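Blog » Research notes » Finding the Dremari papers

I've spent the best part of this year reading auction catalogues, and I'm finally ready to write about it, because last week the Dremari sale turned up a proper lead!

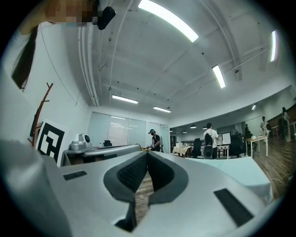
A reader of my April post wrote in to say that I was looking at the wrong end of the trade, and that the shipping lists would tell me far more than the catalogues ever could. The sale rooms tidy everything up, the message went on, but a packing clerk has no reason to.

Well, that reader was right. I'd been treating the catalogue entries for the carved panels as the start of the story, when all they really give you is a lot number and a line such as "from an old collection". (Whose? How old?) So I went back to Uslow, where the county record office keeps the books of a small shipping firm called Simões, and asked for everything they had. It came to 7 ledgers and a box of loose receipts.

I can't tell you how happy I was. The handwriting is dreadful and half the abbreviations are still a mystery to me, but the crates bound for Dremari are all there, with the port, the weight and what the sender said was inside. Two of them are down as "garden ornaments". They were insured for 2000 pounds, a great deal of money for garden ornaments in those days, and both left Pamine in the same month that a temple store there was reported broken into.

Does that prove anything? Not yet. Crates went out of Pamine all the time, and plenty of them were perfectly legal – I've got to keep reminding myself of that when I get carried away on the train home. What I need next is the matching paperwork at the other end, if it survives. The customs books for that port are patchy, and the index skips whole years.

Still, it's the first time I've been able to put a sender, a ship and a sale side by side, and I had a little dance about it in the car park. I've typed up the first 100 entries and will carry on through the winter. If you read old shipping shorthand, please do get in touch, especially if you know what "q.b.s." means after a weight. It's on nearly every page and it's driving me up the wall!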